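Charging by the Clock: What a Charge Limit Does to a Phone Battery
27 Feb 2026

Most phones sold in the last few years include a setting that stops charging before the battery is full. The name differs from one maker to the next, and so does the default. On the Plerard handset used for this article the setting is under Battery, then Protection, and ships switched off. On the Rulico handset it ships switched on, and the phone says so only once, during setup.

The principle is simple. A lithium-ion cell ages in two ways. It ages with use, as charge moves in and out, and it ages with time, even in a drawer. The second kind depends mostly on temperature and on how full the cell is. A cell kept full and warm loses capacity faster than one kept half full and cool. A charge limit acts on the second kind and, to a lesser degree, on the first.

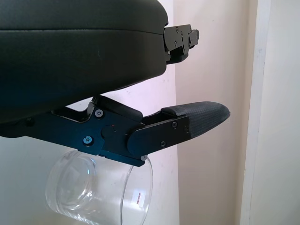

According to Ngcobo, the limit is worth setting only if the phone spends its nights on a charger. A phone that is plugged in for an hour at breakfast and unplugged as it fills spends little time at the top of its range in any case, and the owner gives up part of each day's running time for a small return.

That view fits how the setting works. With the limit off, a phone left on the charger overnight reaches full in the early hours and is then held there until morning. With it on, the phone stops at the lower figure and runs from the charger, with the cell close to idle. The cost is the missing share of capacity. On both handsets the lowest available limit leaves out 20 percent.

There is a middle course. Adaptive charging holds the battery at a lower level for most of the night and finishes shortly before the usual unplugging time. It relies on a regular schedule. The Plerard needs several nights of similar charging before it begins, and it starts over if the phone is moved to a different time zone. The Rulico reads the alarm clock instead, so it does nothing on nights when no alarm is set. 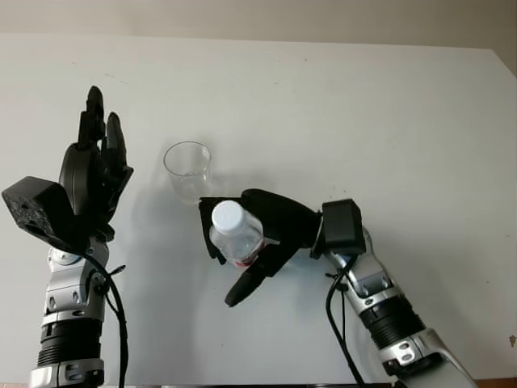 Heat matters as much as the limit and gets less attention. Wireless charging wastes more energy as heat than a cable does, and a poorly aligned pad wastes more again. A thick case keeps that heat in. Both handsets slow their charging when the cell gets warm, but neither shows a temperature to the user. The practical signs are a longer charging time and a back panel that is warm to the touch.

Fast charging is less of a concern than is often claimed. The highest rate applies only in the lower part of the range, and the phone cuts it back as the cell fills. Where a slower mode is offered, it makes sense overnight, when speed has no value.

Cycle counts are now shown on many phones. One cycle is one full capacity's worth of discharge, however it is divided. Two days at half use make one cycle. The Plerard showed 200 at the time of writing and the Rulico 23. Neither number says much alone. Makers quote ratings up to 2,000 cycles, but the rating has to be read with the capacity that remains at the end of it, and the two are not always printed together.
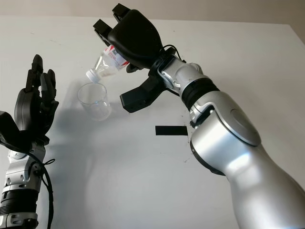
The health percentage is an estimate too. The phone works it out from voltage and from current counted over time, and the result drifts if the battery is never run through most of its range. With a charge limit in place the drift can be larger. Both handsets allow an occasional full charge to correct it, and the Rulico does this without asking. An owner who sees the phone at full one morning with the limit still on has not found a fault.

For storage, charge to half, switch the phone off and keep it somewhere cool. A spare put away in May should be checked before the end of the year and topped up if it has dropped low. The Wirnesden app, which logs charge level on both handsets, can send a low-battery warning, but only while the phone is on.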